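Setting Up the Cloth Folding Task
Berkunthorpe Robotics Club – Station Guides

This guide covers the cloth folding station for new members. You should already have finished the arm safety sheet and know how to home both arms. Plan on one full club session for your first set of runs.

What you need

Both arms powered on, with grippers mounted
The yellow and orange cloths from the Grirkaline bin
A lint roller
The run log (blue binder)

Step 1. Clear the tabletop
Move tools, tape and cups off the table. Wipe it down if it feels gritty, as grit catches in the knit and throws off the grip. Check that the cables on the left side are clear of the arm's path.

Step 2. Home the arms
Run the homing routine from the Jomis panel and wait for both arms to stop. Keep your hands off the table until they do. If one arm stops early, press reset and start over.

Step 3. Drop the cloths
Pick up each cloth by the middle, hold it over the table and let go. Don't smooth it out. The task begins from a crumpled cloth, and a tidy start makes the run useless for comparison. Leave a hand's width between cloths where you can.
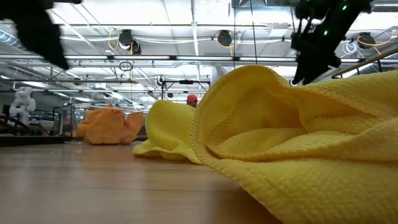 Step 4. Find the first grasp
Bring the gripper down slowly and aim for a ridge or a hem. A stitched hem is the better choice – it is thicker and tells you where the edge of the cloth is. Flat areas are hard to pinch and the fingers tend to slide. Close the gripper at speed 4 and lift straight up.

Step 5. Spread and fold
With one corner held, use the second arm to find the next corner along the hem. Pull the two apart until the cloth hangs open, then lower it to the table. Fold once lengthwise and once across. Theano Kouris wrote the fold script we use now, and it expects the long side to face you.

Step 6. Log the run
Write down the cloth color, the number of grasp attempts and whether the fold was finished. Stop after six attempts and log the run as failed. Failed runs stay in the binder.

Common problems

Gripper closes on nothing: you are too high. Lower it by 5 mm and try again.
Two layers come up together: set the cloth down, release, and grasp closer to the hem.
Arm slows down mid-lift: check that the force limit is at 70 percent.

Ask Sheyla Puma for the key to the Huamán cabinet if you need spare finger pads.

Last updated Monday, December 26, 2022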